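3 February 2020
Notebook, dye bench, Mavdale workshop

Second bath with the onion skins today. The first one in October came out too brown and I did not write down enough, so now I write everything.

Wool is the same Gandska two-ply, washed and left in clean water overnight. I weighed 100 g of dry wool before washing. Alum 20 g, dissolved in hot water first and then added to the big pot. Last time I put the powder straight in and I believe this is why one end of the skein took more colour than the other. Rania Radwan says it can also come from tying the skein too tight. I changed both things, so I will not learn which one it was. This is not good method, I know.

Skins: only yellow onions, the red ones are kept in the other bag. I simmered them 30 minutes and strained through the old curtain cloth. The liquid was 495 ml less than what I put in, which surprised me. The lid does not sit well on this pot and I think we lose much steam. Please, whoever uses it next, top it up before the wool goes in and not after.

The colour in the pot looked like strong tea. On the wool it is lighter, a warm gold, nearly the same as the sample card that Radwa Abdel Hamid brought from Fahmy. Hers has a little more orange. She used a copper pot and I used the stainless one, so maybe we should compare again with the same pot for both. 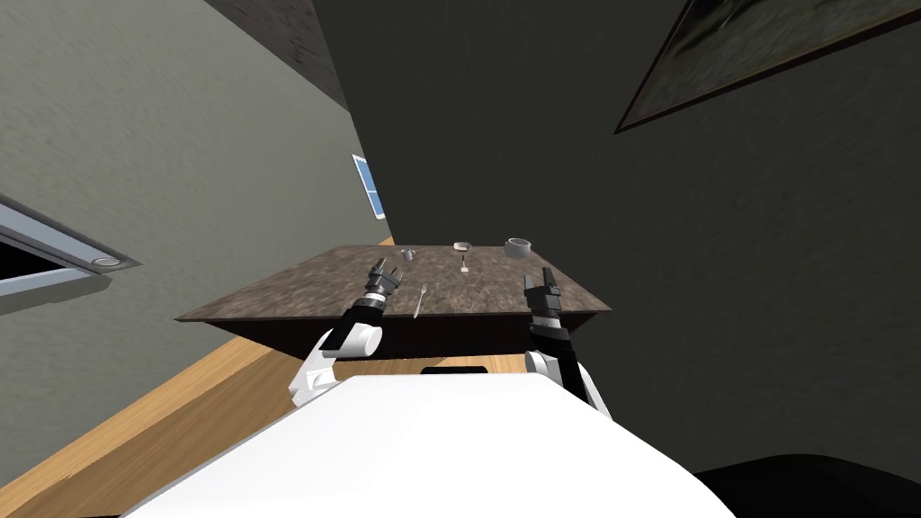 After the bath I let the wool cool in the liquid. I wanted to take it out sooner but I was called to the phone, and it stayed in longer than planned. The colour did not suffer. The touch is a bit harsh compared with the undyed skein — I suspect the alum and not the wool. For the next one I will try a smaller amount and see if the gold holds.

Small test with iron: I cut a short piece from the end of the skein and put it in a jar with a pinch of iron powder in warm water. It went to olive green very quickly, before I had put the lid back on the tin. Nice colour, but darker at the knot. I taped the piece to the back of this page, beside the plain one. The iron jar must never go back on the shelf with the others, it has a red label now.

Rinsing took four changes of water before it ran clear. I used a little Duroneo wool wash in the third. Rania thinks this is wasteful and that plain water with vinegar does the same work. I have no opinion yet. We can split the next skein in half and each do our own way.

Still open:
Light test. I folded half of a strand under cardboard and put it in the south window. Do not move the cardboard please.
Bath is not exhausted. I kept the rest in the glass jug in the fridge, lower shelf, marked. It may give a pale yellow on cotton, Radwa wants to try it on her napkins.
We are nearly out of alum. I asked for a price on the larger bag and wait for the answer.
The kitchen scale jumps by a gram or two when the door is opened. I weighed everything twice and wrote the lower number.

The skein is hanging over the sink. I will write the dry colour under this entry when I see it in daylight.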